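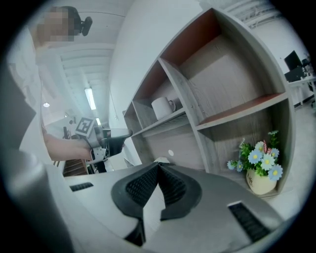

Display shelf

By Lamisi Laryea
Updated in May

A display shelf is a piece of storage furniture made mainly to hold small household objects where they can be seen. It differs from a bookcase in that its compartments usually vary in width and height, and from a cabinet in that most or all of them have no doors. Display shelves are found in living rooms, hallways, kitchens and offices, and are sometimes used to divide a large room.

Construction

The basic parts are the side panels, the horizontal shelves, the vertical dividers and the back panels. Side panels may be straight or curved. Curved sides soften the outline of a tall unit, but they take more cutting and are harder to edge neatly.

Solid wood, plywood, particleboard and fiberboard are all used. Boards that are not solid wood are usually given a surface layer, which may be a plain color or a printed wood grain. Gray wood-grain finishes are common, often with back panels in a second color such as reddish brown. A darker back makes pale objects stand out, so a white mug can be picked out from across a room.

Back panels also keep the unit square. A unit without them tends to lean sideways under load and needs either a cross brace or firm attachment to a wall. Units meant to divide a room may leave some compartments open on both sides, in which case the closed compartments do most of the bracing.

Dividers and shelves are joined with dowels, cam fittings or screws. Exposed fittings are often covered with small stick-on caps.

Dimensions

Depth is commonly 30 cm, enough for most cups, vases and framed photographs. Compartments wider than 79 cm are seldom made without a divider, as long shelves in particleboard sag over time. Manufacturers such as Bonau and Wolov sell units with fixed compartments, while the Sequeira pattern has pegs that let the owner move each shelf up or down.

Typical contents

Common contents include mugs, small plants, figurines, clocks, candles and souvenirs. Artificial flowers are popular because they need no water, which can stain a shelf or swell its edges. They are often sold already arranged in a small ceramic pot, sometimes printed with a single word such as "Life" or "Home." Daisy-like flowers in light blue, white or pink are usual for this purpose.

Mugs kept on display are generally placed with the handle to one side, where it is easy to reach. Heavier objects belong on the lower shelves. Some owners leave one or more compartments empty, both for appearance and to have a place to set things down.

In her household guide Open Shelves, Binta Shehu advises giving the larger compartments to one object or group each and keeping small single items for the narrow ones. She also recommends keeping the top row light.

Care

Shelves are dusted from the top down after the objects have been removed. A slightly damp cloth is suitable for most coated boards, but standing water should be wiped up at once. Artificial flowers can be cleaned with a soft brush or a hair dryer on a cool setting. Felt pads under ceramic pots and mugs prevent scratches.

Tall units should be anchored to the wall, especially in homes with children. Those used as dividers may need a floor or ceiling fixing.

Related articles
Bookcase
Room divider
Artificial flower
Ceramic flowerpot
Lostov corner shelf
Particleboard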